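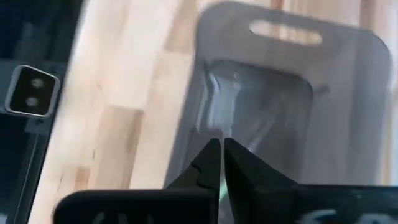 Shared kitchen reopens with a place for the cutlery

The shared kitchen at the Prendska building reopened to tenants on Saturday after a refit that took most of the autumn to arrange. The wooden worktops have stayed, but the drawers beneath them have gone, and the cutlery now lives in plastic caddies that stand out on the counter.

The kitchen is used by the small food businesses on the ground floor and, in the evenings, by cookery classes. It closed in August when a leak behind the sinks damaged the drawer units. Tenants were asked whether they wanted the drawers replaced and most said they did not.

"The drawers were where everything went to get lost," said Trinidad Requena, who runs the building. "People bought new spoons when there were plenty at the back."

The work cost around 2,000 pounds and was paid for out of the tenants' service charge. Rerell, a local joinery firm, fitted open shelves in the gap left by the drawers and sanded the worktops. The caddies were bought separately.

They come in white plastic and in a see-through grey, and both kinds have long rounded slots cut in the sides so they can be lifted and carried to a table or to the sink. Table knives with pale green handles stand upright in one of the grey ones.
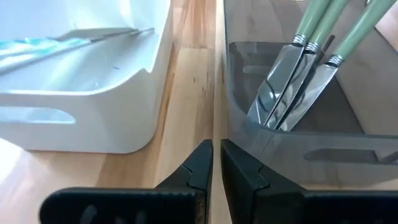

Serving and cooking tools are meant to be kept apart from the table cutlery, although the rule is still being worked out. Helge Torvik, who teaches the bread class, said his group would like the caddies nearest the ovens to be left for tools only. Other users want a mixture at each end of the counter, so that they do not have to cross the room during a busy class.

A list on the door asks tenants to empty the caddies once a week and wash them by hand. Colin Ackroyd, who hires the kitchen for 2 mornings a week to make chutney, said the see-through ones were easier to keep clean than the old drawer trays. "You can see the crumbs," he said. "With the trays you had to take everything out first."

Not all the tenants are in favour. Ismail Nasr of Benjelloun, which supplies lunches to offices nearby, said the counter was already short of room when three people were working at once. He has asked for a shelf at waist height so that the caddies can be moved off the worktop while food is being prepared. Ms Requena said a shelf could be looked at in the new year, once the final bill for the leak was known.

Cutlery that was found in the old drawers and does not match anything else is in a box by the back door. Tenants can take what they want from it until the end of the month - whatever is left will go to the charity shop.

The kitchen is open from 8 in the morning on weekdays. Evening bookings are taken at the front desk, and classes that were moved to the hall during the closure will return to their usual times from next week.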